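Zestdale contract and the day cab question

Owner-Operators and Small Fleets > Equipment

refugio_b
Posted 6:42 am

We run 13 tractors out of Elport, all sleepers, mostly dry van.

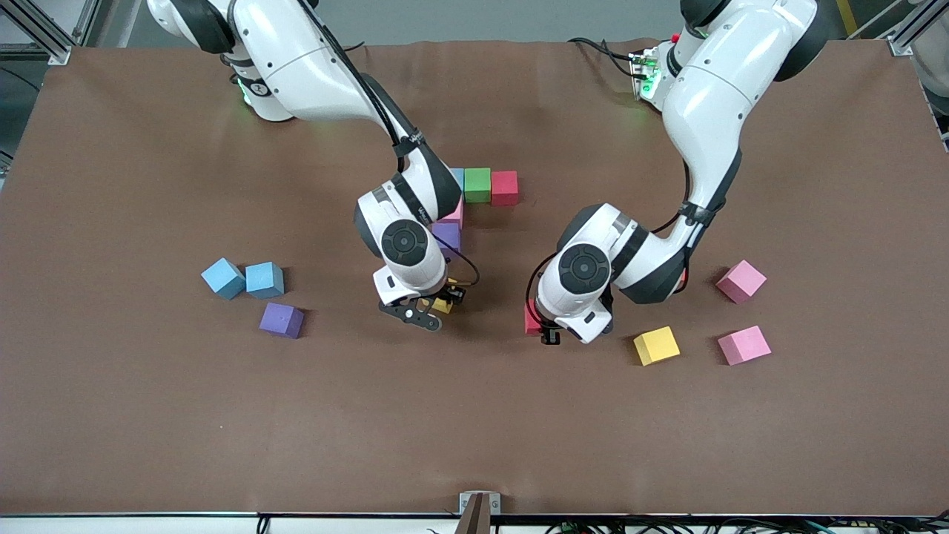
Starting in November we have a dedicated lane for Zestdale, Elport to their warehouse in Rudholm and back, 507 miles round trip. Drivers would be home every night. I need four trucks on it. My question is whether to move four of the sleepers over or trade them for day cabs. Dealer quoted me decent money on the trades but I don't love giving up sleepers I already know the history on.

Contract is one year with an option for a second.
Refugio Beltrán

flatbedmarlow
Posted 7:15 am

Keep the sleepers. One year contract, don't buy equipment for a one year contract. If Zestdale walks you have four day cabs and nothing to do with them.

gearjammer_58
Posted 7:31 am

What's the dwell time at Rudholm? 507 is doable in a shift if they turn you fast. If they hold you three hours at the dock you're going to run out of clock on the way home and your driver is sleeping in a day cab seat or you're paying for a motel.

refugio_b
Posted 8:04 am

Drop and hook on both ends is what the contract says. I've been told that before by other shippers so I take the point.

RWiegand
Posted 9:20 am

I'll go the other way. We switched six trucks to day cabs on a similar lane and I wouldn't go back. Lighter tractor, so we got more on the trailer, and fuel was better. Insurance didn't change. Drivers liked them for getting in and out of tight yards. Resale on sleepers is good right now and it won't stay good.
Rosemarie

flatbedmarlow
Posted 9:48 am

quote: "Lighter tractor, so we got more on the trailer"

He's pulling dry van for a snack company. He'll cube out long before he weighs out. The weight doesn't do anything for him.

RWiegand
Posted 10:02 am

He didn't say what the freight was. Zestdale does bottled juice too, and that is heavy.

refugio_b
Posted 10:37 am

It's mixed. Mostly the juice going out, empty pallets and totes coming back. So yes, outbound will be near gross.

flatbedmarlow
Posted 10:41 am

OK then I take that part back. Still wouldn't buy on a one year deal.

tollroad_ted
Posted 12:16 pm

Has anybody said lease? Bennani does 12 month full service on day cabs, at least they do at the yard near me. Ours were $590 a week each plus mileage. Tires and PMs included. You park or sell the sleepers as you see fit and hand the day cabs back if the option doesn't get picked up.

gearjammer_58
Posted 12:50 pm

Read the mileage part carefully. Five round trips a week at 507 adds up quick and that's where they make their money. Also look at the return conditions. A buddy got billed for every scratch on the fairings.

tollroad_ted
Posted 1:08 pm

We got billed too, it wasn't terrible. Take pictures at pickup.

RWiegand
Posted 1:33 pm

Leasing two and running two of your own sleepers would give you a real comparison on the same lane. Put 100 gallon tanks on your spec sheet if they let you choose, so you can skip fueling in Rudholm. Diesel is always higher on that end.

refugio_b
Posted 5:55 pm

Called Bennani this afternoon. They have two available now and two more if I can wait a few weeks. Mileage rate is higher than I'd like but they might move on it. Leaning toward two and two like Rosemarie said. Still need to ask Zestdale if they will put the dock times in writing.

gearjammer_58
Posted 6:20 pm

Get detention in there too while you're asking. After two hours, per hour, with the gate stamp as proof.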